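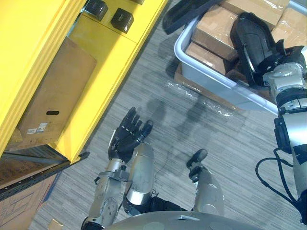

Went to the Wollen open day at their Prultel site. Putting my notes in a thread before I lose them.

The main thing on show was a humanoid doing bin work. Gray plastic bin of cardboard boxes on one side, yellow shelving on the other. The job is to get boxes out of the bin and onto the shelf.

The two arms don't match. One ends in a five-fingered hand, the other in a big gripper with flat padded jaws. I asked about it. The gripper does the grabbing, and the hand is there to steady a box or turn it so the label side can be read.

Some of the boxes in the bin were wrapped in clear plastic film. I was glad to see that. Most demos I've been to use clean matte boxes and film is what we fight with every day at work.

The engineer said shiny film is still their worst case. Depth readings go bad on it, so the arm comes down slowly and stops when it feels contact. You can tell which box is wrapped by how long it waits.

The floor was regular striped carpet, with loose plastic wrap and bits of cardboard on it. So it's a hall and not a warehouse. I'd like to see the same thing on sealed concrete with a pallet jack going past.

Numbers from the handout: 1,704 picks since January, on this one unit. 21 of those needed a person to step in. They didn't say how many were film-wrapped and I should have pushed on that.

Payload came up twice. The answer was up to 10 pounds with the gripper. Nobody gave a figure for the hand, only that it was "less."

The vision software is from Gasser and the shelving hardware is Velamex. Wollen does the robot and the controls. If you want all three you currently sign three contracts, which got a groan from the people near me.

Speed: slow. A person would clear that bin much faster. Their pitch is overnight work where there's no one on shift, and I think that's fair. Our returns area sits dark for hours.

There's a person with a stop button standing by the whole time. Someone asked if that goes away in the product version. Answer was "that depends on your site" - so plan on fencing or a scanner.

Noise was fine. I could hold a conversation a few feet away. The cooling fans were louder than the joints.

No price on anything. They did say they won't quote for sites under 500 picks a night. We're over that in peak season and under it the rest of the year, so I have to work out what to ask them.

The slides are supposed to go out by email to everyone who signed in. I'll add the film numbers here if they're in there.

3/28/24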